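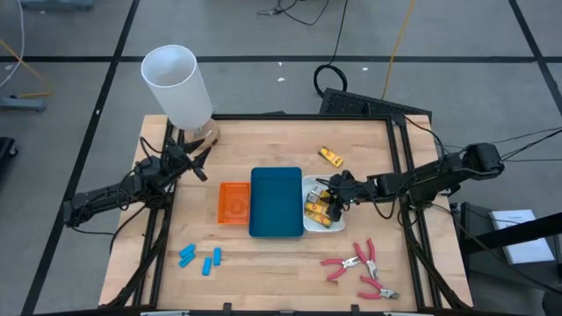
**Teleoperated demonstration** is a method of programming a robot in which a person performs the task through the robot by remote control, and the resulting motion is recorded for later use. It is one of two common forms of teaching by demonstration. The other, *kinesthetic teaching*, has the person take hold of the arm and move it by hand.

## Method

In a two-arm station the operator usually works a pair of leader arms, one for each follower arm at the table. Joint angles are read from the leaders and sent to the followers as position targets. Joint positions, gripper opening and camera images are logged together against a common clock. One complete attempt at the task is called an episode.

Kinesthetic teaching needs less equipment, but the operator's hands may block the camera view, and moving two arms at once is difficult for one person. Remote control avoids both problems at the cost of touch — most leader arms return little or no force, and the operator judges contact by eye.

## Sorting tasks

Sorting is widely used as a training task. Small goods such as boxes, foam blocks and hand tools are placed on a table with open trays or bins, and the operator moves each item to its assigned container. Parallel grippers suit flat-sided items. Pliers are harder to grasp, as the handles and jaws differ in width and the tool can turn in the fingers. Closely packed boxes leave little clearance for the fingers on either side.

Starting positions are varied between episodes so that the trained controller does not depend on a fixed layout. Containers may also be moved or exchanged for others of a different colour.

## Wenlow set

The Wenlow set, recorded at Oltside with Gerell control software, contains 397 episodes of up to 14 items each. Labelling was finished in September. Failed grasps were kept when the operator recovered within the same episode, and episodes stopped early were removed.

## See also

- Imitation learning
- Leader–follower control
- Bimanual manipulation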